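**Moving from packing to hand-gripper work – what changed for you?**

**tamsin_r**
I was on the Zotix line at Trarkbridge, packing, until the cells went in. They offered 15 of us retraining. I took it and now I do demonstration work for Vatden: you hold the gripper, you pick things up and set them down, and the arm software learns from it. Pay is the same. Has anyone else made this move? Mostly I want to know how your hands and your day changed.

**boxcutter88**
Same move, last November. It's quieter and I don't go home with a sore back. My thumb and wrist are another story. On packing you switched tasks all shift. With the gripper it's the same squeeze over and over. Our target is 160 good takes a shift, and a bad grip doesn't count.

A desk setup is typical for me, mostly cups.

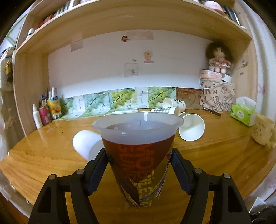

Gripper on the full cup, the rest lying on their sides.

**Kiri Sheehan**
160 is too high if you're working with liquid. We had that number and got it lowered after three people reported wrist pain. Put it in writing to your lead, with dates. Talking about it in the break room did nothing for us.

**boxcutter88**
My lead says the number comes from Tamihana, the client, and she can't touch it.

**Kiri Sheehan**
The client can set how many takes they want. How many one person does in a shift is your employer's business.

**old_forklift**
I'll be the one to say it. You are teaching the thing that took the line jobs. I turned the retraining down and went to the warehouse.

**tamsin_r**
The line was going either way. I have rent. I don't think you were wrong to leave, though.

**Refilwe Mahlangu**
I train new starters. The part people miss is that experience still counts. Ex-packers know how hard you can squeeze a thin cup before the wall gives. People off the street take longer to get that. It should show in the pay grade and so far it doesn't.

Also try sharing a desk – two grippers, one surface. You have to talk to each other, and I find the shift goes faster. 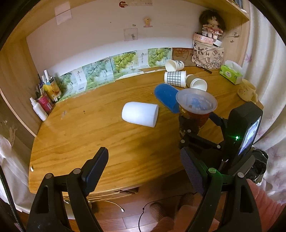

**Shifts and breaks**

**nightowl_pk**
Disagree on sharing. I got paired with someone much quicker and spent the whole shift waiting or reaching around him. Solo suits me better.

**Refilwe Mahlangu**
Fair. Pairing by speed helps, and you can ask for a swap. We also stop for 15 minutes every two hours, both people at once.

**boxcutter88**
We get one break before lunch and one after. I'll write to my lead tonight and ask for the same as yours.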